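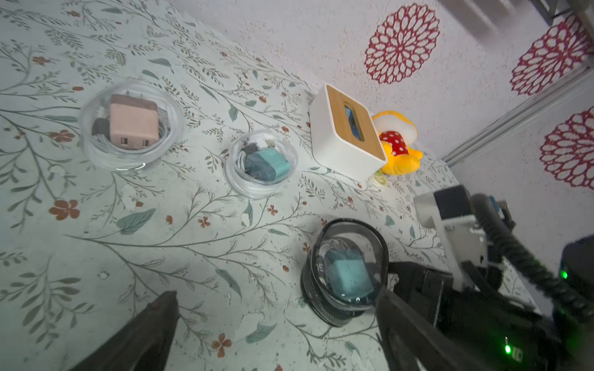 Figure 4. Wrist camera view during the container task, with the two fingers at the third container.

5.3 Failure analysis: rim slip and cable drag

Of the 533 episodes that we kept after the first check, most failures belong to two groups. We call them rim slip and cable drag. Both concern the round clear containers, in which a charger block rests on its own coiled cable. A container with such a load is light, its wall is smooth, and its weight is not in the middle.

Rim slip happens when one finger presses against the rim before the other finger has reached the wall. The container then turns around the first contact point and moves away from the second finger. The policy was trained on demonstrations in which the operator corrected this by a small motion of the wrist, but this correction is short and is poorly represented in the data. At run time the arm often continues to close, and the gripper reports a closed state with nothing between the fingers. The controller accepted this state as a successful grasp, and the arm started the transfer motion with an empty hand. We consider this the more serious of the two faults, as the later steps of the task are then executed without any object, and no error is written in the log.

The transparent material makes the problem worse. In the wrist view the far side of the wall has little contrast against a printed cloth, and the network seems to use the colored charger block as the main cue for the position of the container. When the block does not lie in the center, the predicted grasp point moves with it. Gaurav Dwivedi repeated a part of the trials with the containers empty, and there the grasp point moved without any clear direction, which supports this explanation but does not prove it. 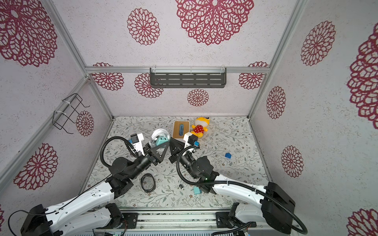
Cable drag is different in nature. A free cable or plug on the floor of the cell can be caught under a finger or between a finger and a container, and then it is pulled along with the arm. In the March sessions this led to 2 protective stops. In the second one, the left arm pulled a cable toward the right arm while both grippers were working near the center, and the distance between the wrists became smaller than our limit. The stop was triggered by the joint torque monitor and not by the distance check. We found later that the distance check used joint positions that were delayed by roughly 300 ms, so it compared one arm in the present with the other arm in the past. Enikő Pintér corrected the time stamps in the Finik control layer, and all results in Section 6 were obtained after this change.

For rim slip we added a simple test on the finger opening. If the opening after closing is below the wall thickness of the container, the grasp is marked as failed and the arm returns to the pre-grasp pose. The test waits 700 ms after the close command - a shorter delay gave false alarms, as the fingers were still moving. It does not detect the case where a finger holds a piece of cable in place of the wall. This case remains open, and such episodes were labeled by hand by Tímea Somogyi.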